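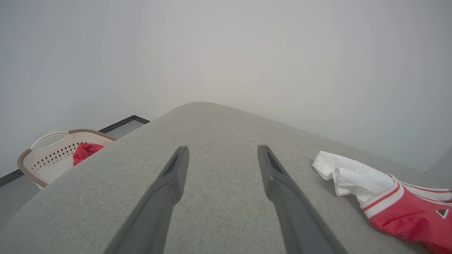
One reader of my last piece on the Ultham student project, signing as Ngata, replied that folding a shirt is a chore and has no place in a robotics course, and that a student who spends a term on it has learned laundry. I have had the same remark from two colleagues since, in politer form. It deserves a proper answer.

Most student robot work is still organised around the competition. There is a mat with lines on it, a set of blocks of known size, and a clock. The blocks are rigid. If the arm knows where one corner is, it knows where the other corners are. A team can write its program at home, test it against a drawing and arrive with most of the marks already earned. Last year's regional rules for the Zirnora cup ran to 17 pages, and the greater part of them fixed the dimensions of things.

Cloth has no such dimensions. A jersey dropped on a padded seat takes a shape that it will not take again. The collar may be underneath. A sleeve may be inside the body. The seat gives way under the fingers, so the height at which the gripper should close is itself a guess. Students who have scored well on the mat find that very little of their code survives.

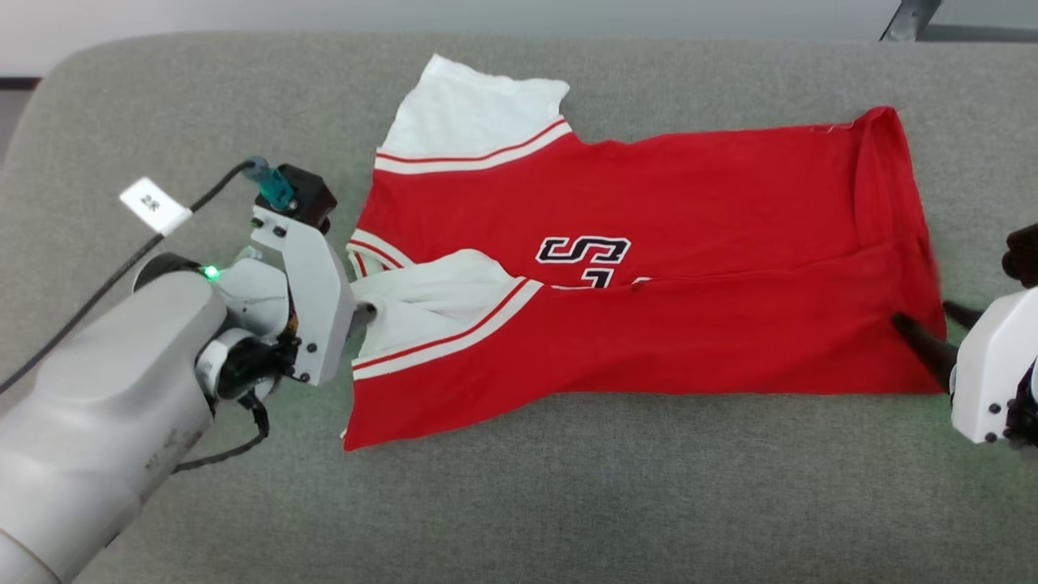

With two arms the difficulty moves to timing. One arm must keep hold while the other pulls, and the amount of pull that flattens a crease in one place will drag the whole garment in another. The Ultham group of 4 kept a log of attempts from September onwards. It holds 948 entries, and almost all of them include a line on what went wrong. I read a good part of it. The early entries blame the arm. The later ones discuss where to grasp, how trim behaves compared with plain fabric, and whether a fold should be made towards the body or across it.

That change is what I would want a course to produce, and I do not see it in the Zirnora reports, which are mostly about wheel slip and battery weight.

There are fair objections. Marking is hard, as two folded shirts can differ and both be acceptable. Progress is slow and looks poor on an open day. The Brendetti prize asks for a demonstration lasting 3 minutes, and a group working with cloth may have nothing finished to show in that time. I would change the prize before I changed the project. Judges could be given the log in advance and could ask the group to explain any entry in it.

Schools with only one arm can do a smaller version. Start with a hand towel, then a shirt, and leave the sleeves until the end of the year.

July 2023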